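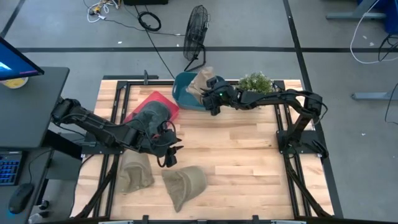
When does the clothing exchange at Kurnik Hall reopen?

The exchange reopens on Monday and will run every weekday until the end of November.

30 Jun 2019

The Urkevitz District Council has confirmed that its winter clothing exchange will return to Kurnik Hall following repairs to the building's roof and heating. Residents may bring clean hats, scarves, gloves and coats in good condition and take home the same number of items at no charge. Footwear and bedding will not be accepted this season.

The council said 1068 items changed hands last year, with children's coats in the greatest demand. Adult hats were the most commonly donated item, and a large number remained on the shelves when the program closed.

Opening hours have been extended to 61 a fortnight, including two late evenings for shift workers. Parking is available behind the hall, where 34 spaces have been re-marked. The entrance on Kalinowski Street remains closed – visitors should use the side door and follow the signs.

Items left over at the end of the season will be sorted by colour and fibre and sent to Trarnix, a textile recycler in the neighbouring district. The company has agreed to collect about 40 bags a month under a one-year arrangement with the council.

Residents who cannot travel to the hall may leave donations at the library during normal hours. Bags should be tied and labelled with the sizes of the items inside. Enquiries may be directed to the council's front counter.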